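Werkstattbuch Butholm, September
Eintrag: Abtropfplatte für die Teeküche, Oberfläche prüfen

Die schwarze Platte aus dem Bestand Brestden soll neben das Spülbecken. Bisher stellen wir die Becher auf ein Handtuch, das abends muffig riecht. Fürs Erste geht es nur darum, ob die glatte Seite nach oben kann und wie sich Wasser darauf verhält. Zuschnitt und Kanten kommen später.

Vorbereitung: Platte mit Spülmittel abgewaschen, mit klarem Wasser nachgewischt, trockengerieben. Alfie Hulme hatte vorgeschlagen, vorher mit Körnung 3000 nass zu schleifen. Habe ich gelassen, ich wollte erst den Zustand sehen, wie sie aus dem Regal kommt. Auftragsnummer im Ordner Bergmann ist 2779, dort liegt auch die Skizze mit den Maßen.

Durchgang 1, 10:40 Uhr. Wasser mit der Hand aufgespritzt, den salbeigrünen Metallbecher dazugestellt. Das Wasser steht in einzelnen Tropfen, am dichtesten um den Becher und rechts davon, manche ganz fein, andere deutlich größer. Im Gegenlicht sieht man dünne Kratzer, ohne Spiegelung fallen sie kaum auf. Das lila Rippenröllchen liegt unterhalb des Bechers.

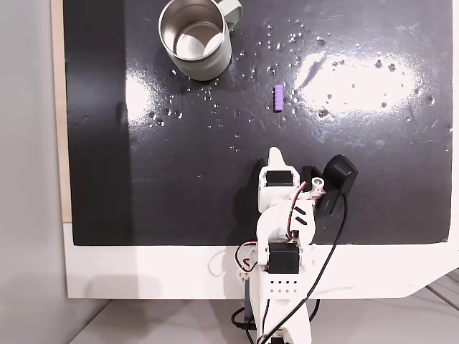
Durchgang 2, nach der Mittagspause
Gleiche Platte, diesmal hinten 2 Unterlegscheiben untergelegt, damit sie leicht zum Becken hin fällt. Die großen Tropfen laufen ab, die kleinen bleiben stehen. Mit dem Abzieher ist in einem Zug alles weg. Der Becher rutscht bei der Neigung nicht, auch dann nicht, wenn man die Platte anstößt.

Die Kratzer stören mich weniger als gedacht. Alfie sieht das anders und will eine Ecke polieren, gut, dann aber die hintere rechte - die verschwindet später unter dem Regal.

Offen:
Gummifüße bestellen, bei Drovbridge nach der flachen Sorte fragen.
Vorderkante: Leiste ja oder nein? Ohne Leiste tropft es auf den Unterschrank.
Kalkflecken nach einer Woche Gebrauch ansehen, das Wasser hier ist hart.
Platte liegt bis dahin hochkant hinter der Tür, bitte nicht als Schneidunterlage nehmen.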